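From: Nerea Rivas
To: workroom list
Date: 6 September 2022
Subject: Re: Desk cables and the grid mat

Celina Laskowska wrote:
> Is anyone else trying the white tabletop with a grid mat?
> I'd love to see how the cords sit before I do mine.

Hi Celina,

Yes, me! I'm so pleased with it. The mat is a grey one with dark squares and thin white lines, and I like the colour far more than I expected to (it does show up the dust on the white, mind you).

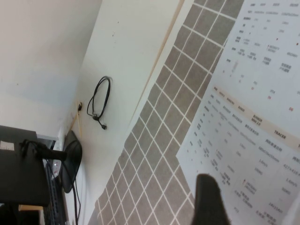
2. Cords

I loop any spare black cable into a long oval and leave it flat near the wall, plug end out. Velcro ties up to 19 cm do me fine, and Igor has a bag of 80 if you want some!

3. Monitor

Still deciding on its spot. Damian favours the corner, I'd like it nearer the centre. What are you doing with yours?

Nerea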